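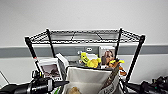 Black wire rack, top shelf

Julteslow wire shelving, sold by Hollberg. The listing promises 300 pounds per shelf. We'd want to know how that was tested, and the maker doesn't say.

Magazines are a fair trial, being heavier than they look. 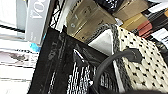 Two clips per post hold each shelf, and they loosen if you drag the unit.

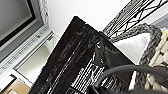 White frame with long parallel rails

"Tool-free" is generous. Keep a mallet handy.
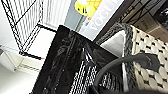 Wire shelving and a copy of Vogue

Warranty: 3 years, posts excluded. Returns within 100 days, buyer pays freight.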